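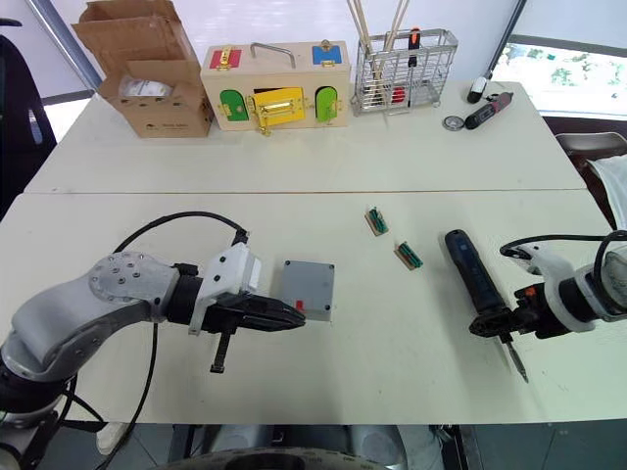
Cullik cordless screwdriver, three months on

I've put off buying an electric screwdriver for years, mostly out of stubbornness, and now I could kick myself. The Cullik came from Varside in April and I've hardly picked up a hand driver since!

My work is small stuff: project boxes, terminal covers, battery doors, the odd toy that comes in from my sister's lot. Little screws in plastic, in other words, and plastic is where most powered drivers let you down, because they're far too keen and the thread is gone before you've let go of the button. This one starts gently. On the lowest of its 3 settings it stops with a soft click as soon as the head is down, and I haven't stripped a hole yet (touch wood).

The long bit is what sold me. I can get down past a row of connector pins without skinning my knuckles or leaning the body on anything, and I can see the screw head the whole time. It does wobble a little if you start at an angle, so stand it up straight and give it a second before you press.

Grumbles? The bit holder isn't very magnetic, and black screws on a dark floor are no fun at all. The charging lead is 50 cm long and wants to be twice that. And the case has a slot for every bit except the long one, so mine lives in a basket with the glue sticks.

I did try my neighbour's Stilloda, which is quicker and lovely for flat-pack, but too heavy for an afternoon of box lids. For that sort of job I'd have the Cullik every time.

Flora Nisbet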